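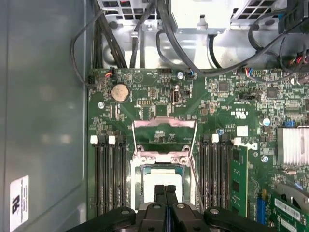
Motherboard with the processor socket open

Kiddale Water and Drainage Upgrade: Common Questions

What does the project cover?
New water mains and storm drains for 2,228 homes in Kiddale. The Rotutley pumping station will also be rebuilt.

Who is paying for it?
The development loan covers 50 percent. The province pays 30 percent and the town pays the rest.

When does work start?
Crews begin on the east side on 25th February. Street work should be finished by September.

Will my water be shut off?
Yes, for short periods. You will get a written notice first.

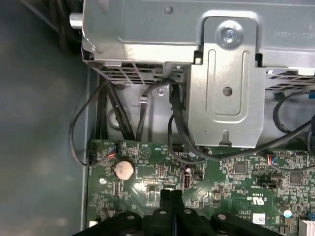

How do I file a complaint?
Write to Tin-yau Huang, project liaison, at the Kiddale town office. You will get a written reply within 21 days.

Do I have to pay for my new connection?
No. Pipes on your side of the meter are still your responsibility.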